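Telten Test Kitchen - Two-Arm Cell, Inspection Checklist
Cell name: Ritell kitchen cell (both arms, marble counter)
Inspection: monthly, December 2019
Carried over from last inspection: 3 items, see end
Status: released with comments

Power and E-stop

Main switch, lockable, lock present - OK
E-stop, wall button - OK. Both arms drop out together.
E-stop, handheld - OK, but the coil cord is getting stiff. Order one.
Restart needs a manual reset after E-stop - OK
Supply cable strain relief - tightened. Was loose again. Second month running, so the clamp is wrong for that cable, not just undone. Put a proper one on.
Outlet for the kitchen appliances on its own breaker - OK
Labels on breaker panel - faded, reprint

Base and mounting

Mounting bolts, right arm - torque checked, paint marks lined up
Mounting bolts, left arm - one paint mark missing. Retorqued, re-marked. Didn't move noticably so probably just wiped off in cleaning.
Frame feet - OK, no rock
Gap between base and counter front edge - OK, crumbs in it. Vacuum, don't blow out. Compressed air puts flour straight into the joint seals.

Right arm

Covers on all segments - OK, no cracks
Black joint rings - cleaned. Grease film on the wrist ring, wiped off, did not come back after the warm-up cycle. Look again next month.
Noise on slow sweep - slight tick at the elbow, one direction only. Same as last time, not worse.
Brake hold test - OK, no sag
Homing - OK, repeated 3 times
Wrist hours since last regrease - under the 3,000 limit. OK
Cable run - see comment

Comment on the cable run: the loops off the gripper need to be long enough for a full wrist turn and no longer. Somebody has been adding slack. With the wrist rolled over for a tipping move the extra loop hangs down where it can catch on fork handles, bowl rims, whatever is out. Took up the slack at the second tie. Ran the wrist end to end after, no pull at the connector. Please leave it where it is. If a move really needs more cable write it in the log first.
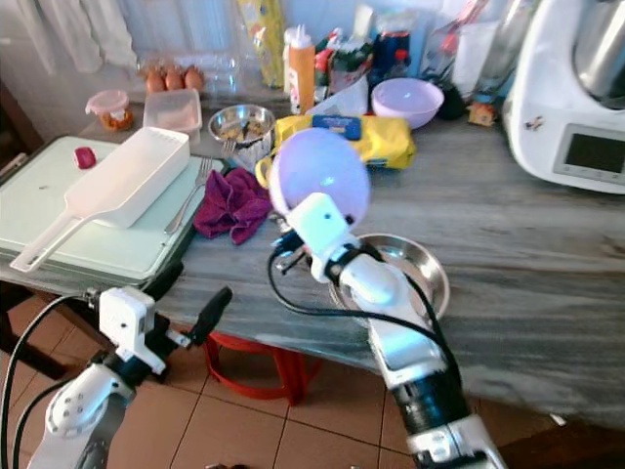 Ties themselves are the soft kind, keep it that way. Hard zip ties cut into the jacket, we lost a cable to that already and Najjar took forever to send the replacement. Spare is in the drawer now, bag labeled RIGHT WRIST. Do not use it on the left arm, the plug fits but the length is wrong.

Left arm

Covers - OK
Joint rings - OK, cleaned
Brake hold test - OK
Homing - OK
Cable run - OK, follows the arm, no pinch at any joint
Noise - none
Idle position - gripper open, clear of the counter. Corrected in the program. It was parking too low and anything tall left at the front would get pushed.

Grippers

Finger screws, right - OK
Finger screws, left - one loose, redone with threadlocker. Give it overnight before heavy grips.
Finger pads, right - worn at the tip, still in limit. Replace next time regardless.
Finger pads, left - OK
Open/close full stroke - OK both
Grip force, thin plastic - OK at low setting. Do not run the high setting on the plastic bowls, rims bend and then they slip.
Grip force, metal - OK
Grip force, cloth - fails sometimes. Known. Cloth ends up between finger and pad. Not a safety item but log it when it happens.
Power loss while holding - right held, left held. Test done with an empty plastic bowl over the counter. Never with glass and never with anything hot.

Counter and work area

Marble surface - no chips at front edge, OK
Cutting board sits flat - slides a bit. Damp towel under it or get the rubber feet.
Sharp tools out of reach envelope - OK. Knives stay in the locked drawer when arms are live. Forks are allowed, tines away from the person side.
Glass bottles - back of the counter only, behind the reach limit. Moved the limit in a little to be sure.
Eggs - back row, in their tray
Food prep appliance - unplugged whenever the arms are being taught new moves. Had to remind people of this. Write it on the door if you have to.
Spills - wipe before power on, every time. Oil on marble plus a plastic bowl is how we get half the dropped items in the log.
Open food left out over lunch - no. Throw it away.

Floor and access

Tiles dry, no loose ones - OK
Floor tape - lifting at the corner, redo
Stool - push it clear of the arms before a run, or take it out. Nobody sits at the counter while the arms are powered. No exceptions for "just watching."
Walkway behind operator - 30 inches clear, OK
Extinguisher - in place, seal intact
First aid box - short on burn gel, refill
Curtains - tied back, well outside reach. OK

Software limits

Speed limit, teach mode - OK
Speed limit, run mode - OK, was changed and not logged. Set back. If you need it faster ask, dont just change it.
Table height limit - OK. Checked with each gripper closed, lowest point stops above the board.
Arm to arm distance limit - triggered correctly in 2 out of 2 tries
Backup of settings - done, copy on the Tostton drive

Carried over from last time

1. Wall E-stop sign missing - done
2. Wrist cable spare - done, arrived
3. Elbow tick, right arm - open. Najjar says send a recording of the sound. Recording made, sending it today.

New open items

Proper strain relief clamp on supply cable - before next inspection
Coil cord for handheld E-stop - order
Pads, right gripper - order a pair, fit at next inspection
Floor tape - this week
Burn gel - this week
Breaker labels - whenever the printer is back

Cell released for normal use. Low speed only until the threadlocker on the left finger has cured. Next inspection same list, start with the cable slack and the strain relief, then the rest in order.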